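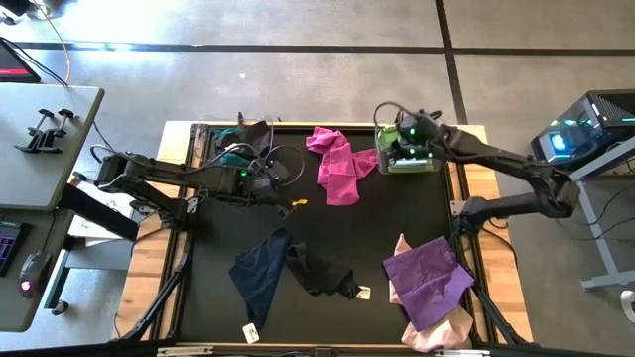 Folding Small Laundry: Does the Order Matter?
Final project report, Household Practice module, Granbridge
Sobia Butt, group 11

1. What we wanted to find out

Short version – whether hand towels come out flatter if you flatten first and fold second, or just fold from wherever you picked it up. Most people at home do the second one. My mother does the second one and her shelf looks fine. But shelf at the Dirstead laundry room never looks fine, so that was the starting point.

Second question, added in November after the first draft came back: does terry behave different from thin cotton. Yes. See section 4.

2. Materials

Hand towels, terry, bright pink. Thin cotton dish cloths from the Kohlhase shop, white with a stripe. A few dark items mixed in so the pile was like a real one. A flat table with a dark mat on it, good because the mat grips a bit and the cloth doesn't slide when you pull a corner. Tried a bare table top first and everything went sideways. Ruler, notebook, a shelf 16 inches deep.

All towels washed once before the start, no softener. New terry sheds like crazy, the first wash left pink fluff on all the white cloths and those had to be rewashed.

3. Method

Start each time from a crumpled heap. Dropped from elbow height onto the mat, no arranging.

Method A (flatten first): find one corner, pull it out away from the heap. Find the next corner along the same edge. Pull both till the edge is straight. Smooth toward you. Then half, then half again.

Method B (fold as found): pick up by whatever corner is on top, shake once, lay down, fold in half whichever way it landed, half again.

Measured the height of the folded stack in the middle and at the edges. Also wrote down if the corners matched, within a half inch = match.

In total 282 folds, split evenly between A and B. Would of liked more but the table was booked after 4 pm most days.

4. Results

Corners matched a lot more often with A. For terry the gap was big. For thin cotton it hardly mattered, the shake in method B already opens the cloth up most of the way.

Terry doesn't open from a shake. The loops catch on each other and the towel stays bunched in the middle with a flap hanging off. So you fold the bunch into the towel and get a lump. Lumps are what make the stack lean. Four lumpy towels on top of each other and the fifth one slides off the front of the shelf.

First corner is the slow part. With terry most of the time in method A went on finding a corner that was really a corner and not just a fold that looks like one. I pulled the wrong bit plenty of times, then you get a long tongue of towel and have to start over. What helped – feel for the hem. Hem is thicker, and at a true corner two hems meet.

Dark items were harder to see against the dark mat, edges dissapear. Light mat for dark laundry would fix it. Didn't have one.

5. Comparison with Flomport handout

The handout says fold in thirds lengthwise. Tried it on a small set at the end, not in the totals above. Thirds hides the edges so it looks neater from the front but a third is hard to judge by eye and the stack came out taller. On a deep shelf ok, on ours no.

6. Problems

- Heaps were never the same twice. Obviously.
- I got faster over time so the later folds are better whichever method. Should have alternated A and B from the start instead of doing blocks.
- One towel had a loose thread along the hem and kept snagging, left it in.
- Ruler measurement on terry is soft, press harder and you get a smaller number.

7. What we'd do next

Bath towels, bigger table. Also compare with damp towels. And time every fold properly with a stopwatch, my times in the notebook are only to the nearest few seconds so I left them out of here.

Notebook scans are in the shared folder, room 602 cabinet has the towels if the next group wants them. White ones are still slightly pink.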